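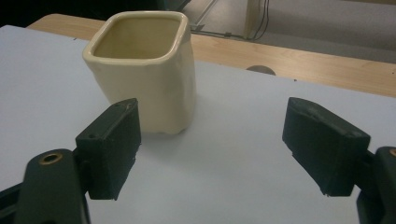 From: Piroska Virág
To: Members' list, Clirkotlow Ceramics Study Group
Subject: Re: Square-mouthed cups, cataloguing and shelf allocation

Dear members,

I write in reply to the message circulated by Ruwan Howlader, which is quoted in the relevant parts below. The questions he raises affect the handling collection as a whole, and I have therefore copied this answer to the full list.

> Dear Piroska,
>
> In working through the drinking vessels I have come to the cream
> cups with the squared opening, and I am unsure how they should be
> entered. The old card index from the Urwood store calls them
> "beakers, moulded". The Waltisard list calls them "cups, hand-built".
> The walls are uneven enough that I am inclined to trust the second,
> but I would not wish to alter a card without your agreement.

The Waltisard description is to be preferred. The word "moulded" was used very freely in the Urwood index and was applied to almost anything that was not round. The cups in this group have walls that swell and dip in a way that looks like the work of the fingers, and the glaze has settled unevenly over them. I would, however, ask that the entry read "appears hand-formed" until the record of the maker has been traced. The Urwood wording should be kept in the notes field, as older loan papers refer to it.

"Cup" is to be used in place of "beaker" throughout. For the shape of the mouth, please enter "rounded square". "Square" alone has led borrowers to expect sharp corners, and we have had one cup returned unused by a drawing class for that reason.

> The second point is colour. I have written "cream" for the outside,
> but the inside is noticeably darker, and I do not know whether we
> record one colour or two. Is the difference a matter of a separate
> glaze, or only of how the light falls into the cup?

Two colours should be recorded where they can be told apart in ordinary daylight. I suggest "cream, glossy" for the exterior and "beige to tan" for the interior. No statement should be made on whether a second glaze was used. Members are reminded that the colour of these pieces varies a good deal with the light: a wall turned towards the window will seem almost white, and the opposite wall will look much warmer. The entry should be made with the cup standing on a pale surface and should be checked once more after it has been turned.

> Thirdly, the rim. It is thick and rolled, and it takes up a fair
> part of the width. Do we measure the opening inside the rim or
> across the whole?

Both measurements are required. The outer figure governs the size of the storage box and the inner figure is the one requested by those who study use. Please measure from side to side and also from corner to corner, as the two will differ in any vessel of this form. The height is to be taken at the tallest point of the rim. Where the foot is uneven, the cup should be set down on a level surface and allowed to find its own position before the height is read. It should not be packed level with card or putty.

> Lastly, may they go on the open shelf with the bowls?

They may not, for the present. The open shelf in the Ó Séilleabháin Room has a slight fall towards the front, and pieces with an irregular base should not be kept there. Shelf 9 in the inner store is available and has been lined with felt. The cups are to stand upright in a single row, with a clear space between each, and must not be stacked. A rolled rim may look sturdy, but the glaze upon it chips readily when another foot is set down inside it.

The catalogue now stands at 3,709 entries, of which 608 are drinking vessels. I should be grateful if the revised wording could be applied to the remainder of that section before the end of January. Blank cards may be had from the desk in the inner store. Corrections to existing cards should be made in pencil and initialled.

Members who hold notes or receipts relating to the Waltisard pieces are asked to send copies to Ruwan Howlader directly. Originals should not be posted.

Yours faithfully,

Piroska Virág
Keeper of the Handling Collection
Clirkotlow Ceramics Study Group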